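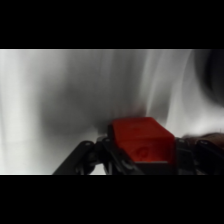 SECTION 4: GRIPPER AND WRIST CAMERA

4.1 Purpose

The following procedures cover the routine inspection of the gripper and wrist camera on the Sternton two-arm table cell, and the placement check that must be completed before the cell is released for use. They apply to the arm that works over the white table. The arm on the black platform is covered in Section 5, and its gripper must not be inspected with the steps given below.

The inspection is due every 1,000 cycles, after any collision stop, and after any replacement of a wrist component. Only staff listed on the cell access sheet may carry it out.

4.2 Before You Start

1. Stop the running program and wait until both arms have come to rest.

2. Set both arms to hold. The lights on the base of the platform arm remain on in this state. They do not indicate that the arm is safe to approach.

3. Press the emergency stop and hang the access tag on the control cabinet.

4. Check that the clamps on the platform are tight. Do not move a clamp to gain working room.

5. Draw the black curtain fully behind the table.

CAUTION: The arm may settle slightly when power is removed. Keep hands out of the area between the gripper and the table until movement has stopped.

4.3 Inspecting the Linkages

1. Wipe both finger linkages with a dry, lint-free cloth. Do not spray cleaner directly on the gripper.

2. Look at each pivot from the front and from the side. Record any pin or screw that stands proud of the arm it passes through.

3. Move the fingers by hand through their full travel. Both sides should move together and at the same rate. If one side lags, stop the inspection and report the gripper for repair.

4. Check the face of each finger for nicks and embedded grit. Worn finger faces are replaced as a pair.

5. Follow the arm cable along its length, looking for flattened spots. The cable must hang free of the joints in every taught position.

6. Confirm that the bracket on the wrist cannot be turned with light finger pressure.

NOTE: Thread compound is not used on the wrist bracket screws. If compound is found there, clean the threads and enter the finding in the log.

4.4 Restoring Power and Approaching the Bowl

1. Remove the access tag, release the emergency stop, and clear the fault at the console.

2. Place the black bowl on the table within the marked working area.

3. Select reduced speed. The setting must be confirmed on the console before the arm is moved.

4. Jog the arm until the gripper is over the bowl, then lower it in the smallest available increments until the fingertips meet the rim.

5. Read the height shown on the console and compare it with the value on the cell record. A difference of more than 2 mm requires the table height procedure in Section 3.

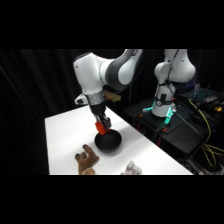

Figure 4-2. Gripper lowered to the near rim of the bowl. The second arm stands on the platform at right.

6. Raise the arm clear of the bowl before making any sideways move.

CAUTION: Do not close the gripper while the fingertips are pressed on the rim.

4.5 Checking the Wrist View

1. Set out the test objects: the two colored cubes, the black bowl, and the plush toys. Use only the objects stored with the cell.

2. Move the arm to the viewing position and open the fingers.

3. Open the wrist view on the console. Both fingers must be visible in the lower part of the view, with the bowl ahead of them.

4. Confirm that the cubes can be told apart by color and that no strong glare falls on the white surface.

5. If one finger is missing from the view, the camera has shifted. Return to 4.2 and reseat it. Do not correct the view by changing the viewing position.
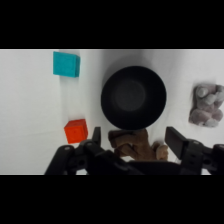 Tharushi Gamage
Cell Maintenance Lead, Sternton
Revision 2, issued April 29, 2019

Sites that received the earlier revision should note that the wrist view is now checked with the plush toys in place. The Erbridge cell has always been checked in this manner, and the two sites now use the same object set. Creases in the table covering are acceptable provided that a cube placed on them sits level.

4.6 Placement Check

1. Place both cubes on the table behind the bowl, leaving clear space for the open fingers on every side of each cube.

2. Run the placement program at reduced speed for 10 cycles. Remain at the console throughout.

3. Watch the descent over each cube. The fingers should point straight down and should come down on either side of the cube without touching it.

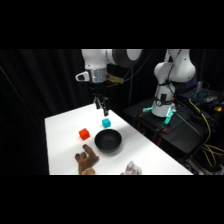
4. If a finger touches a cube on the way down, stop the program and repeat the check from step 1. A second contact in the same session is recorded as a failure.

5. When all cycles are complete, return the speed setting to normal and enter the result on Form 59.

A cell that fails the placement check is to be left on hold with the access tag in place. Notify Kwok-wai Pan in Cell Support and give the form number, the cycle at which the failure occurred, and the object concerned. Replacement fingers are ordered through Condby stores. Requests must quote the serial number of the gripper, as fingers supplied for the platform arm are not interchangeable.

4.7 Records

Completed forms are kept in the cell binder until the following July and are then transferred to the site office. Corrections to a form must be initialed by the person who made them.

For the platform arm, continue to Section 5.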